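Thread. I take old office computers apart for a living, and since May I've been doing it next to a robot. People keep asking what that's like so I'm going to write it down once and then link to it forever.

Context for new followers: I work at Drulteck, Fornham site. Firms send us their retired desktops, we strip them, test what's worth testing, and the rest goes off to be melted by somebody with a bigger oven. I've been on the strip bench long enough to have Opinions About Screws.

In May we got the cell. Its official name is the Flumholm line, after the project that paid for it. It's one table. I don't know what you'd need to do to a table before I'd call it a line, but more than that.

The announcement was made in the canteen with slides. Slide 3 said "freeing colleagues for higher value tasks". I have worked in enough places to put my coat on when I see that slide.

To be fair to them (I'll be doing this a few times, it hurts every time), nobody was let go. Two people who left over the summer weren't replaced, and that's a different sentence with the same number of chairs at the end of it.

So what does it do. It takes parts out of a case and puts them in the fixture, in the right holder, facing the right way. Memory, mostly. Processors, on a good day. Drives if the latch is the sort it has met before.

What it doesn't do: open the case. Find the screw somebody in an accounts department lost in there in 2014. Notice a smell.

I open the case. I lay it on its side, panel off, insides up, more or less where the tape on the table used to be before the tape wore away. Then I step back behind the line on the floor and become what the rota calls a Cell Attendant.

I asked if Cell Attendant came with more money. It came with a lanyard.

The target on the whiteboard is 500 units a week. The old target, when it was only people, was lower, and we used to beat it and get doughnuts. We haven't beaten 500 yet. I mention the doughnuts at every meeting so that there's a record.

Our best week so far is 202 through the cell. The remainder still goes over the ordinary benches, by hand, by the people being freed for higher value tasks. 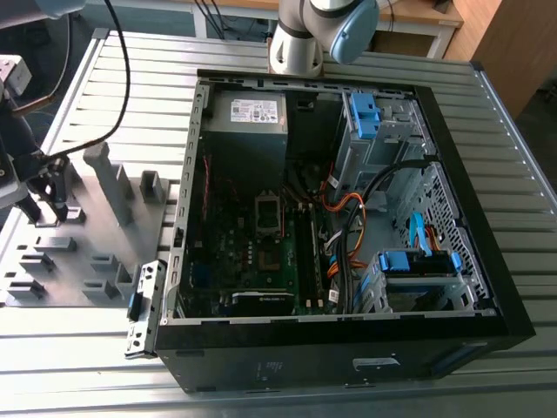 The thing I didn't see coming is how much of my day is now cables. A person moves a cable out of the way without knowing they've done it. You just sort of shoulder through, like getting to the bar. The arm treats a cable across its path as a matter for head office.

So before each unit I do what we call combing. Cables to one side, tucked under whatever will hold them. It takes longer than pulling the memory out would. I have pointed this out. I was told the data was very interesting.

Second thing: the waiting. Stripping by hand you've got a rhythm, and you're tired at four but it's a proper tired. With the cell you're tired from standing near something in case it wants you.

It wants you on a tone. Two notes, going up. I heard it in a supermarket last month, some till or other, and I put my hand out for a reset button that was nine miles away.

Third thing, and I'll say this for it, my thumbs. Anyone who's done years of memory latches knows about thumbs. Mine used to click. I could tell you rain was coming. They've stopped, more or less, and I can open a jar again, and I owe that to a machine I have called some dreadful names.

My shoulder's better too. Fewer power supplies at arm's length. The physio asked what I'd changed and I said "colleague".

Now the fixture. It's the big 3D-printed plate where everything gets parked, all little holders and slots. The first version arrived from Sýkora, who built the cell, and it was lovely, and it had been designed by people who'd only been sent nice computers.

We don't get nice computers. We get ones that spent a decade under a desk being kicked. Parts came out a bit bent or a bit furry and wouldn't sit in the slots, and the arm would keep offering them up, very politely, like somebody trying a key in the wrong front door.

So the bench staff started drawing on printouts of the plate. In biro. Wider here, move this one over, why is this one here at all. I'd assumed the printouts went in a bin.

They came back as a new plate. Our scribbles, in plastic. I was more pleased about it than I let anyone see, and I've been insufferable about one particular slot ever since.

If you're managing one of these things and you want a cheap tip, that's it. The mood on the bench changed more that week than in all the weeks of slides.

Less good: the numbers. The cell logs everything, so it logs me. How long between the tone and my hand. My average is on a screen. The screen faces the walkway, so the delivery drivers know it too.

We raised it, a few of us together, and we got it changed so it shows the shift and not the person. Took three meetings. One of those was about whether it was a screen or a dashboard.

Keep an eye out for that if you're getting a cell at your place. Everyone worries about the arm. Ask where the log goes, who reads it, and how long they keep it. Ours is 90 days. It was "indefinitely" until someone asked.

Training. I had a day and a half. Half of it was how to stop it, and I'd have liked that to be more. The newer starters get a week, which is right, but they learn the cell first and the hand work second, and you can tell.

One of them asked me how you know which latch to press when you haven't seen that make of case before. I opened my mouth and found I had no idea how I know. You put your thumb where the wear is. I said that, and they wrote it down, and I felt about a hundred and six.

That bit does bother me, if we're being serious for one post. Knowing where to put your thumb comes from doing it all day for years. If the arm has the easy ones and people only see the awkward ones, I'm not sure where the next awkward-one person comes from.

I put that in the feedback form. The box allowed a couple of lines. I continued up the margin.

Things people say to me about it at parties, with replies:

"Will it take your job?" It's taken a bit of it. The dull bit and also the bit I was fastest at, and those were the same bit.

"Does it have a name?" Officially it's Arm 1 and Arm 2. Unofficially they've got names and I'm not putting them on the internet.

"Is it quicker than you?" On one machine, no. Over a night shift when I'm in bed, yes, by quite some distance. Except it can't do a night shift, as it needs someone to open the cases and comb the cables. I've explained this to several people with the word Operations in their job title.

"Do you hate it?" No. I hate the tone. I hate the lanyard. The arm I've got used to. I say excuse me to it. I've seen the night cleaner do the same so I'm not taking questions on that.

What I'd change, if Drulteck are reading, and I know at least one of you is because you liked my post about the vending machine:

Put attendants on rotation, half a day on and half a day off. Standing watch all day makes you stupid. By the last hour I'm reading the labels on power supplies for the plot.

Count combing as work. It's in nobody's figures, so on paper the cases arrive ready by magic.

Let the newer ones do hand strip first, a proper month of it, before they get the lanyard.

Doughnuts at 202. It was a good week.

Posting this on 4 November 2022 so that when it's all changed again by spring I can come back and see what I was moaning about.

Replies on till the tea's finished. Yes to the person already asking, you can get the fixture drawings, ask Sýkora and not me. No, I won't say which slot is mine. It's the good one.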